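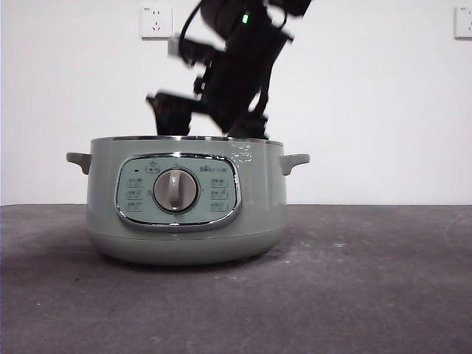
*Green pot on the gray table, white wall behind.*

**Windeo at the Samarakoon - set times and the opener question**

**dhowlader** wrote:
Posting what I have for the Windeo show. Doors at 7, Cindetex opens, then Uvon, then Windeo. Room holds 256 and the first batch of tickets is gone. Second batch goes up Tuesday at noon. I only know this from the venue email, so check before you drive.

**tania_m** wrote:
Thanks. Is Cindetex still a duo? I saw them in February and it was just Irena Krawczyk on synth and a drummer who left after four songs. Good set, but short. I'd have put Uvon first.

**haldane_e** wrote:
They're a trio now. Amanuel Lencho joined on bass over the summer. The new EP has him on every track and it sounds a lot fuller than the old stuff.

I disagree on the order. Uvon is loud from the first minute and you don't want to follow that with two quiet synth songs.

**tania_m** wrote:
Fair, but Uvon has 11 songs total and they play all of them every time. If they go second we're looking at Windeo starting after 10 on a work night.

**lowshelf** wrote:
> they play all of them every time

They cut three at the last show I went to. Came in under 40 minutes. The changeover was what took forever, they bring their own drum kit and won't share.

**dhowlader** wrote:
Email says shared kit for this one. Cymbals and snare are bring your own.

**haldane_e** wrote:
Good. Does anyone know if Windeo is doing the first record or the new one? I like the new one fine but the vocals are so low in the mix I can't tell you a single line from it.

**lowshelf** wrote:
New one, mostly. Setlist from the last stop had 17 songs and five were from the debut. No "Paper Weather," which I think is a mistake. It's their best song.

**tania_m** wrote:
It's their fourth best song. I'm glad it's gone, they always drag the middle part.

**lowshelf** wrote:
The middle part is the reason to play it.

**haldane_e** wrote:
Going to side with Tania on that. Live it never works as well as the recording - too much depends on the layered voices and there are only two singers.

**dhowlader** wrote:
Parking note: the lot behind the Samarakoon is permit only after 6 now. The street on the north side is still free.

**tania_m** wrote:
Got towed from that lot once. If anyone ends up with a spare ticket from the second batch, message me. I'm at work at noon and can't get on my phone.

**lowshelf** wrote:
I'm buying two, you can have one at face value.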